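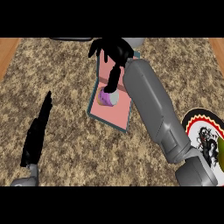 Search this site Go Popular searches

Travel > City Breaks > Bars & Nightlife > Ask the Locals

Small group night out in Clevstead, one of us doesn't drink

Zewditu Jemal

Hi all, coming to Clevstead in October with 6 friends and I got stuck with planning the Thursday night. Mixed bunch – two of the guys are a couple and want at least one gay bar on the list, one friend is sober, and I'm useless after midnight. We're staying near the river on the Orlandini side.

Everyone keeps saying Jomine for cocktails but the website has no prices and no opening hours, just a booking form that asks for a deposit. Is it worth it? Also is Skavden still a proper gay bar or is it all bachelorette parties now? Read both things. We'd want food somewhere before, nothing fancy, somewhere that won't rush us out. And how do people get back late, is walking ok?

Hagos Gebru

Ok so did nearly this exact night last spring. Jomine is good but go early. They open at 5 and until 7 the cocktails are a lot cheaper, after that you're paying for the DJ whether you like him or not. Deposit comes off the bill at the end, ask them to do it though, they forgot ours. Your sober friend will be fine – there's a full page of no alcohol drinks and they come in the same glasses, so no weird looks. The ginger one is very good. The cucumber one tastes like salad.

Skavden yes still a gay bar. Saturdays it fills up with hen partys from the hotels, Thursday is mostly regulars plus quiz night in the front room. Quiz starts 8:30 and they do turn people away once the tables are gone. Back bar is quieter, you can hear each other. No cover before 10 when we went, small one after. Bring some cash, the coat check doesn't take cards.

Food – eat on Mill Street, between the two. The dumpling place on the corner takes big tables if you call the same day. Skip anywhere with a guy outside holding a menu.

Getting back, the 193 bus runs along the river till 1 and stops a couple minutes from the Orlandini end. I walked it once, fine, well lit most of the way, just long and theres a hill.

Zinash Wubshet

jomine is overrated sorry. went for my birthday, waited forever for drinks, music too loud to talk. just go to skavden and stay there

Tianyou Yan

Mostly agree with Hagos, couple of things to add. The early prices at Jomine are bar only, not tables, so if you book with the deposit you pay full price from the start. For your size of group I'd skip booking and stand. Gets busy after work but you'll squeeze in at 5.

Also the 193 has been going the long way while the bridge is being fixed, so check the stop before you go out. Last one was 12:40 from outside the theater the week I used it. A cab split between you isn't much anyway.

If you go for the quiz, the music round is nearly all eighties. You've been warned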